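I've been meaning to write about mending for weeks now, and the reason I finally sat down tonight (with tea, and a cat on one foot) is that my mother's old button tin came in the mail. My cousin Kendra found it while clearing out the back bedroom and sent it along wrapped in a dish towel, bless her, and I have been poking through it ever since supper.

If you grew up in a house like ours, you know the kind of tin I mean. Nothing in it matches. There are coat buttons from coats I can still picture on the hook by the door, and a card of snaps with the 2 cent sticker still on it, and a thimble that fits my finger perfectly now, though it used to fall right off! 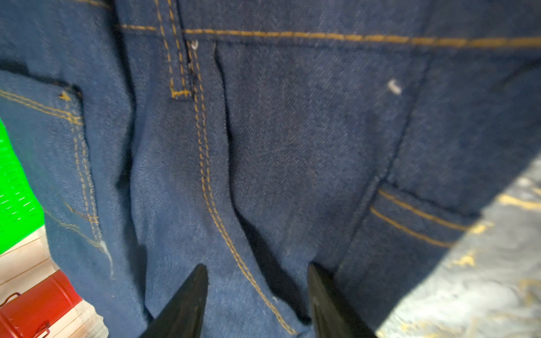 Mom did her mending on Sunday evenings with the radio going, and she never seemed to mind it. She'd hem, patch, take in, let out, and talk the whole time about whoever she'd run into at the store. I picked up most of what I know that way, half listening from the rug. Her one firm rule was to fix the small hole before you wash the thing again, and I break that rule constantly.

Anyway, I'm going to try bringing Sunday evenings back. My neighbor Murray has already asked whether he can bring over a cardigan with a blown-out elbow, and I said yes before I'd even thought about whether I own any brown yarn. I don't, so if any of you have a ball of it sitting around, please let me know before the weekend.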